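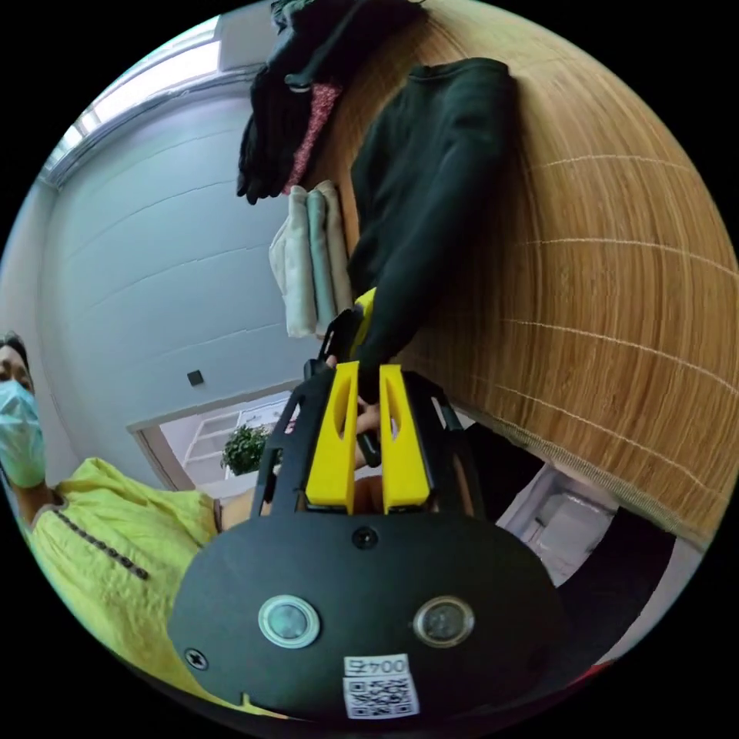
Figure 1. Wrist view from hand-held unit 004, full fisheye circle, no cropping or undistortion. Folded towels and dark garments.

Vinham course in robot learning
Handout 7: Learning to fold from hand-held grippers
Version of 2026-05-26. Replaces the earlier one, which had a sign error in section 4 that several of you found and several more of you faithfully reproduced.

1. Where we had got to

Last week we left teleoperation in a bad way. A person drives a robot through a task, the robot records what it saw and what its joints did, and we train a policy to copy it. The data is lovely and there is never enough of it. It needs a robot for every collector, and the robot needs a bench, a socket and somebody on hand who knows what the red light means. Most homes offer at best the socket.

The alternative is to leave the arm out. Give the collector the gripper, put the camera on it, and let them do the housework. The policy is then trained on what the gripper's camera saw and how the gripper moved, and we attach the same gripper to an arm at test time. The whole method rests on the camera view from the hand being close enough to the camera view from the arm. Keep hold of that assumption, as most of this handout is about the ways it leaks.

The running case is Prendo, a clothes-folding study with hand-held grippers used in pairs. The baseline is Myklebust, the teleoperated policy from handout 6. You will remember it as the one that folded beautifully on the bench it was born on.

2. What goes in

Each Prendo episode is one garment, from first touch to last release. Per time step we keep:

the wrist image from each gripper
the pose of each gripper, six numbers, recovered afterwards from video and the inertial sensor
the opening width of each pair of fingers
a time stamp, which you will learn to distrust in section 5

We do not keep joint angles, for want of joints. We do not keep a room camera either. Anything the policy knows about the state of the shirt it must get from two wrist views, each of which spends a fair part of the episode with its nose in cotton.

This is why the lens is so wide. Look at Figure 1 again. The fingers and the surrounding structure take up a great deal of the picture and we still get towels, matting, a doorway, a room beyond it with a plant, and a bit of window. A normal lens in the same position would give you fingers and fabric. The price is that straight things bend, badly so near the rim, where the person at the left is. Students always want to undistort first. Try it once, look at what happens to the outer part of the circle, and then leave the pixels alone. The network copes with curved tables better than with a picture that has been stretched like chewing gum.

Note too that the fingers and mount stay in fixed positions in the image, apart from opening and closing. You may be tempted to mask them out as a nuisance. Don't. They tell the policy how wide the grip is and how far away the cloth is, and a model trained without them closes on air with great confidence.

3. Getting poses out of video

The camera trajectory comes from visual-inertial SLAM, run offline. You will want:

texture, so there is something to track
light, so the texture can be seen
a scene that mostly keeps still

Folding laundry offends against the third of these by design. The object in the middle of the view is soft and moving, and the other gripper wanders through as well. Features on the garment have to be rejected or the estimator will decide, quite reasonably from its own point of view, that the shirt is nailed down and the house is sliding sideways.
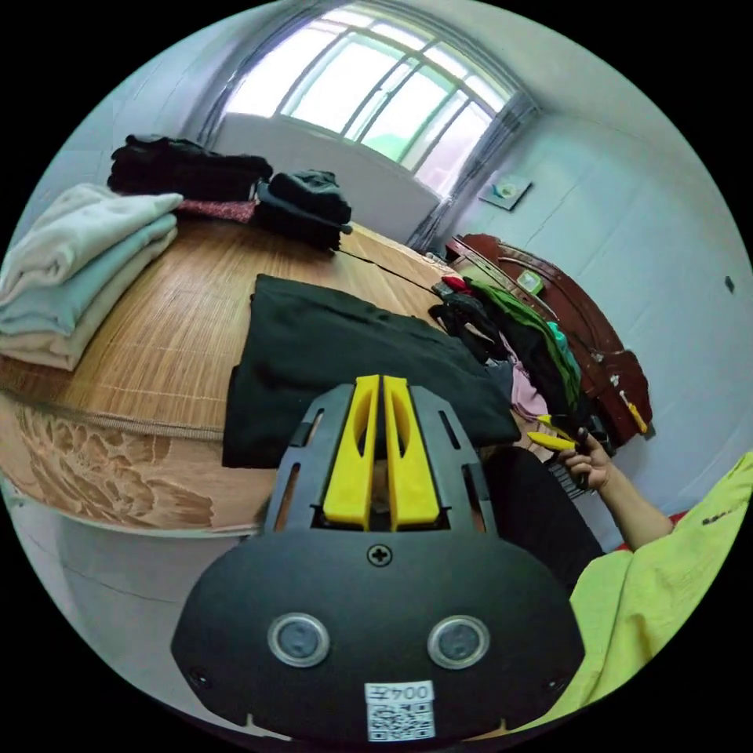 Figure 2. Wrist view, label "004左" (left). Bed with woven mat, folded clothes and a heap of clothes, window behind.

Compare the two kinds of surface available in Figure 2. The mat is striped and fine-grained, which gives plenty of corners, but its pattern repeats, so a feature in one place looks very like a feature a little further along. The sheer curtains give little that can be trusted. The things worth having are the unglamorous ones: the white grid of the window frame, the small picture on the wall, the carved top of the headboard. They are distinct and attached to something heavy. A home with bare walls and a plain duvet is a much worse place to work than one with a bit of clutter, which may be the first time anybody's research has asked for clutter.

Black garments deserve a paragraph to themselves. There is one in the centre of the bed in Figure 2, directly behind the gripper, and with a bright window in the same view the exposure has a choice to make. Expose for the window and the folds in the black cloth go. Expose for the cloth and the window becomes a white hole where your best static features used to be. Prendo locks exposure per session and accepts some of each loss. I think this was the right decision and I also think it accounts for a good share of the failures on dark clothes in section 6.

Where tracking fails part way, we discard the whole episode. Stitching the two halves together has been tried, and it produces a gripper that teleports. Policies learn to teleport very readily. Arms do not.

4. Actions: relative to what?

Three choices, in the order people usually try them.

Absolute pose in the map frame. The map's origin is wherever tracking happened to begin, so the same fold has different numbers in every episode. It trains, in the sense that the loss goes down.

Step-to-step differences. No map needed, but small errors pile up, and by the end of a sleeve you have folded the mattress.

Pose relative to the gripper at the moment of prediction. For a chunk of future poses T(t+1) ... T(t+k), express each as

A(i) = inverse(T(t)) * T(t+i)

The order matters. The inverse goes on the left. (This was the sign error, more or less, and I am sorry about your weekend.) All the actions in the chunk share one reference, so noise does not build up from step to step, and the base frame of the arm drops out altogether.

For two hands we need one thing more. Each gripper lives in its own relative frame, so neither knows where its partner is. We add the relative pose between grippers, inverse(T_left) * T_right, to the observation. This requires both trajectories to be in the same map, which in practice means one gripper maps the room and both are then localised in it. Without this term the two hands each perform a perfectly sensible fold, of different shirts.

Labels: the left and right units are matched by number and side, and the side is printed on the unit. Check it against the file name before you train. Swapping sides gives no error message of any kind. It gives a policy that crosses its arms.

5. Time

On the hand-held side, image and pose come from the same device and are nearly simultaneous. On the robot, the image arrives late, inference takes a while, and the arm takes a while longer to do as it is told. If you ignore this the policy acts on where things were. With a rigid cup you get away with it. With a hanging sleeve you do not, because the sleeve swings.

The fix is dull. Measure each delay on the real hardware, shift the observations so they line up with each other, and throw away the first few actions in every chunk, which are already in the past by the time they arrive. Measure it again after anyone has "tidied up" the cabling.

6. Result

Prendo collected 200 episodes in each home, more than 1000 altogether. Myklebust was trained on its own bench data. Each policy was then given 200 trials in Zarnden, the test flat, which appears in nobody's training set. Success was judged by a person who did not know which policy was running, against a photograph of an acceptable fold.

In short: Prendo beat Myklebust comfortably in the flat and lost to it on the original bench. Towels were easy for both. Long sleeves were the hardest for both. On dark garments Prendo's advantage shrank until the 95 per cent intervals overlapped, and you should not tell anyone it wins there. You may say it did not obviously lose.

Two cautions before you quote this in your projects.

First, splits. Episodes from one session share a room, a light level, a pile of clothes and a person. If you shuffle all the episodes and split at random, your validation set is full of near twins of your training set and your numbers will be splendid. Split by home.

Second, the comparison changes two things at once, the way of collecting and the number of places collected in. My own guess is that variety of places did most of the work. A fair test would be teleoperation in the same homes, for which see the remark about sockets in section 1.

7. For next time

Derive the relative action for the right gripper when the only map is the left gripper's.

Take any two episodes from the course folder, one on dark cloth and one on pale, and plot the number of tracked features over time. Mark by hand where the garment covers most of the view. Bring the plots, including the ugly ones.

Read the Myklebust appendix on latency. The main text is optional, and reads as though the authors thought so too.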